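Relatório de progresso n.º 2 à entidade financiadora
Projeto Dranstead: regras de boa prática para manipulação de têxteis por robôs em espaços partilhados
Responsável: Ewan McAlister
Data: 21/01/2025

1. Ponto da situação

O primeiro relatório prometia um código de conduta com 40 regras, pronto a ser aplicado. Temos 40 regras escritas. Aplicadas de forma verificável, temos 16. As restantes dependem de quem está na sala, da pressa do dia e de uma leitura generosa do texto, e não me parece correto apresentá-las como concluídas.

A Quiambao, que fez a revisão externa, considera o documento "maduro". Não partilho dessa opinião. Um código que pede ao operador que mantenha "uma distância adequada" sem dizer qual não se pode auditar. A secção de distâncias foi devolvida à Illex com pedido de valores concretos e ainda não recebemos resposta.

2. Sessões de trabalho

Foram registadas 200 sessões com roupa e panos, das 900 previstas no contrato. O ritmo é baixo e não proponho acelerá-lo. A folha de verificação preenchida no fim de cada sessão vinha quase sempre com todas as caixas assinaladas, o que diz pouco sobre o robô e bastante sobre a folha. Em janeiro passámos a exigir que seja preenchida por alguém que não esteve a operar.
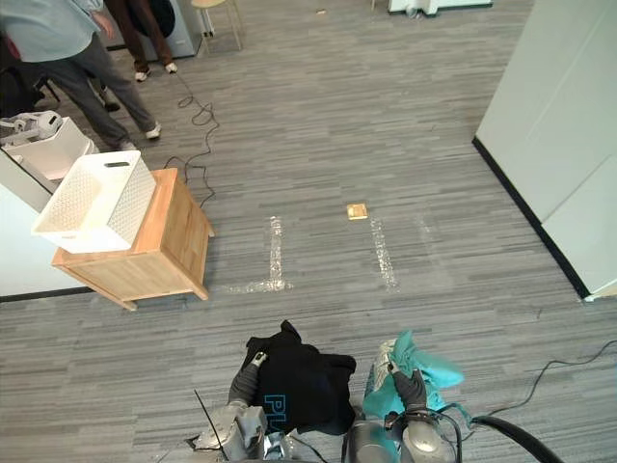
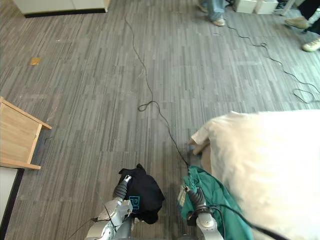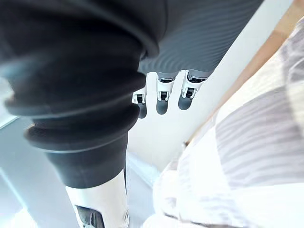
Figuras 1 a 3. Trabalho com têxteis. Nas duas primeiras, peça preta à esquerda e pano verde-azulado à direita; na terceira, pormenor dos dedos do robô.

3. Regras em dúvida

Regra 7 (cabos no chão). O texto manda manter a zona de trabalho "livre de cabos na medida do possível". Nas figuras 1 e 2 há cabos pretos sobre a alcatifa, e a regra, tal como está, nem os proíbe nem os autoriza. Proponho corredores marcados ou, em alternativa, a eliminação da regra.

Regra 12 (pessoas na área). Nas mesmas figuras há duas pessoas de pé na sala. O código não distingue observador de operador, nem indica quem tem a paragem de emergência ao seu alcance. A Cosis defende que a formação inicial resolve o problema. Pedi os dados que sustentam essa posição.

Regra 23 (coberturas de tecido nos braços). Exige inspeção "regular" das mangas, sem periodicidade nem critério de rejeição. Fica suspensa.

4. Pedido à entidade financiadora

Solicito que a meta de 900 sessões seja revista e que o pagamento da segunda tranche fique ligado ao número de regras verificáveis. A versão corrigida das regras 7, 12 e 23 seguirá em anexo ao próximo relatório.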